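Kanmont Robotics Workshop
Course notes, Unit 4: Reading a demonstration
Prepared by Hannelore Pfister
17/12/2019

These notes are for everybody who came on our visit to Redska, and also for the students who could not travel with us. Please read them before you write your visit report. Page numbers refer to the course reader.

4.1 Where we were

Redska has its training rooms in an old mill building from 1904. The demonstration kitchen is on the upper floor. Our host was Gyu-bin Woo, who is responsible for the handling programme there. The programme has the name Gromik, and you should use this name in your report.

We saw the arm work at the kitchen counter. The task of the day was handling a cutting board. It sounds small, but a flat board lying on a flat counter is one of the harder objects in a kitchen. There is very little height to take hold of, and the fingers must come close to the surface without pushing on it.

4.2 What the wrist camera gives

During the demonstration we could follow the view of the wrist camera on a monitor. Many of you looked only at the arm, which is natural, but for this course the monitor is the more useful thing to study. The camera travels with the gripper. For this reason the gripper always stays in nearly the same place in the view, and it is the kitchen that seems to move.

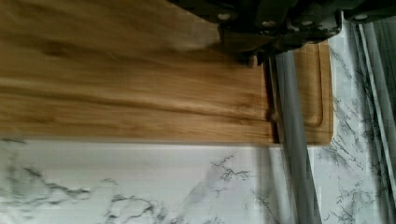 Figure 4.1. Wrist view with a gripper finger above the cutting board, close to the grooved end.

Three points for your notes.

First, the gripper covers a good part of the view. What is behind it, the camera does not see at that moment. Gyu-bin Woo explained that the operators learn to look at the area before they come down, and to remember it.

Second, the surface. The counter is white with grey marble veins, and the board has a strong grain. A person knows at once which line is a vein and which is the side of the board. Software has to be taught this. The long side of the board is straight and has a soft shadow under it, and both facts can help. The veins are irregular.

Third, the distance. In Figure 4.1 the fingertip is just over the wood, and there is a faint darker zone on the grain directly below it. Compare this with the section on shadows in the reader (page 61). In one single view it is difficult to judge height, so a shadow of this kind is worth your attention.

4.3 From the question period

Lui asked how many runs are recorded for one task. The answer was 300 for a new object, and 43 when the object is similar to an old one. Runs that fail are kept as well – please do not write that they are thrown away, as I read in two reports last May.

Another question was about speed. Our host said that slow movement near the surface is a choice of the operators and has nothing to do with the motors. Blur in the wrist view becomes less when the arm is slow, and this makes the later work with the recordings easier.

4.4 Your report

Write two pages. Describe one movement from the demonstration, from approach to release, and say what the wrist camera could and could not show in it. A drawing by hand is welcome. If you were not with us, use Figure 4.1 and describe only the approach.

Words to use correctly: approach, grasp, release, occlusion, wrist view, operator. Bring the report on paper to our next meeting.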